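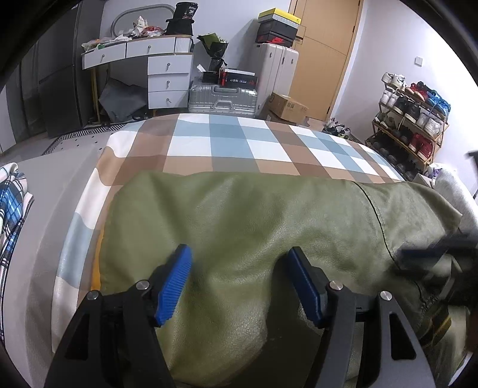 An olive-green leather garment with a thin, dark seam.

Where Leather Comes From
A reading page for young visitors, Dilell Museum of Clothing

Leather is one of the oldest materials that people wear. It is made from the skin of an animal, most often a cow, a sheep, a goat, or a pig. The skin of a large animal is called a hide. Most hides used today come from animals that were raised for meat or milk.

A fresh hide does not last. Like food left out of the refrigerator, it begins to rot. If it is simply dried, it becomes stiff and hard. To turn it into leather, workers must change it in a process called tanning.

What happens at a tannery?

A tannery is a place where leather is made. First, the hides are salted to keep them from spoiling on the journey. They are then soaked and washed, and the hair is removed.

Next comes the tanning itself. Long ago, people used tree bark, which contains substances called tannins. This is how tanning got its name. Hides were left in pits of bark and water for many months. Some tanneries still use bark and other parts of plants. Many others use mineral salts, which can finish the work in a day or so.

After tanning, the leather may be dyed. Oils or fats are added so that it will bend without cracking.

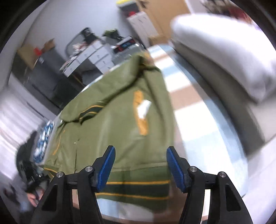 Clothing makers must plan with care before they cut. Cloth comes from a long roll and is nearly the same from one end to the other. A hide has an uneven outline, and it may have scars or thin places. The cutter looks for the best parts and saves them for the areas of a garment that show the most.

Sewing is different, too. A needle leaves a permanent hole in leather, so a crooked seam cannot be picked out and sewn again without leaving marks. For this reason, many makers hold the pieces together with clips or glue before they stitch.

What is grain?

The outer side of a hide has a pattern called the grain. It is formed by tiny openings where the hair once grew. Suede has a soft, fuzzy surface and is usually made from the inner side.

Visiting the Leather Room

The Leather Room is on Level 2. Children aged 5 and over may handle the samples in the Cordeiro drawers. Dumisani Magagula, Head of Learning, leads a talk for school groups each April.

Page last reviewed: December 9, 2024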